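Unit 4: Small Things That Dispense Other Small Things
Handout for the bench session. Read it before you come, or read it in the hallway like everyone else.

Last week's unit dealt with hinges and was well attended, considering. This one is about gravity-fed dispensers, meaning any container that lets its contents down to a place where fingers can get at them. The category takes in gumball machines, cereal hoppers at hotel breakfasts, and the Brirholm pet feeder that someone left in the cupboard with the kibble still in it.

Terms you will need

Body: the shell. On most of ours it is an arch, a shape that is pleasant to look at and miserable to clamp.
Throat: the narrowest part of the path. If a ball stops, it has generally stopped in the throat.
Tray: where the thing arrives. A clear tray lets you see that it has arrived. An opaque one lets you hope.
Bridging: two or more items leaning on each other so that neither falls. Students in group projects will recognize the principle.

Setting out the bench

Clear a flat surface and put down a plain white board. Colour matters more than people expect: a red ball on white is easy to find, and a cream ball on a cream counter belongs to the vacuum cleaner. Stand the dispenser well back and to one side so there is an open stretch of board in front of your hands. Leave your coffee on the windowsill, where it can only harm the radiator.

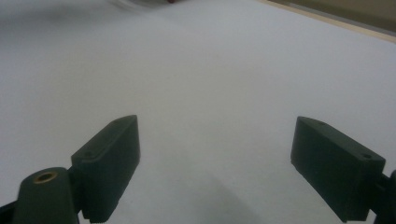

The board itself: pale, smooth and unmarked. Yours should look like it.

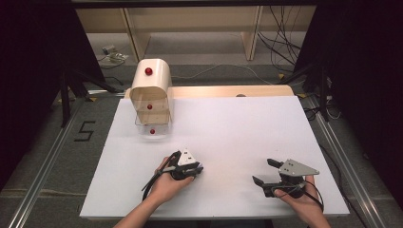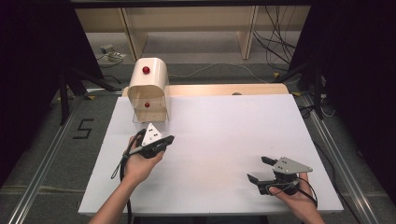

Maya Karam: I'd tell them to do the empty run first. I marked 22 reports in December and most of them blamed the ball for something the tray was doing. If the tray isn't seated square you'll get a different result every time you bump the table, and you will bump the table.

Point taken, and the empty run is now step one.

The exercise

1. Empty run. Seat the tray, press lightly on each corner, and see whether anything rocks.
2. Load a single ball. Note where it comes to rest. "At the bottom" is not a note.
3. Load a second, then a third. Watch for bridging. Do not shake the body to clear it until you have written down what it looked like, however much you want to.
4. Take a ball from the tray with the left hand, return it with the right, and repeat with the hands swapped. Record which way was more annoying and try to say why in mechanical terms.
5. Change one thing (tilt, fill level, the order of loading) and do it all again.

The Malteck and Zuderis units have slightly different throats. Write down which one you used. Last year we received a very fine graph of results from both, combined, unlabelled, in two shades of grey.

Writing up

Two pages. Sketch the path from the top of the body to the tray and mark the throat. A sketch that needs a paragraph of explanation should be redrawn, and a paragraph that needs a sketch should have one. Marks are given for describing a jam properly, so there is no advantage in pretending you didn't have one.

Background reading is the Chidiac notes, pages 430 to 443. They are drier than the kibble, but the diagram of an arch forming across an outlet is the best we have and will save you inventing a worse one.

Hand in to the box outside room 104. The slot is narrow and tends to jam when people fold their reports in three. You may include this in your discussion section.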